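Alcohol-free bar course promises a lot for the money

A new evening course in mixing drinks without alcohol starts at the Simiyu hall in March, and the organisers, Iretti, are calling it "a complete bar education". It lasts four evenings. Places are limited to 25 and cost £100 each, which seems steep for what is mostly juice, syrup and fizzy water.

Gitau Makokha, who will teach it, says people pay for the technique. The first evening is given over entirely to stirring: how to hold a long twisted spoon, how far to lower it, when to stop. Whether that needs two hours is another matter.
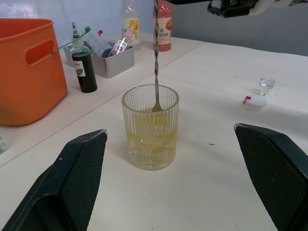 Page last changed: Saturday, 16:40

A pale yellow drink in a ribbed tumbler is simple enough, and anyone with a tall glass and a long spoon could have a go at home. Iretti's leaflet says pupils will leave with "professional confidence", but there is no test at the end and no certificate.

The hall's owners, Vidard, have put £845 towards glasses and bottles. They would not say how many people have booked. Makokha says he is "not worried". A similar course at Veltar last year was cut to two evenings after a slow start.

Booking closes at noon on the day before the first class.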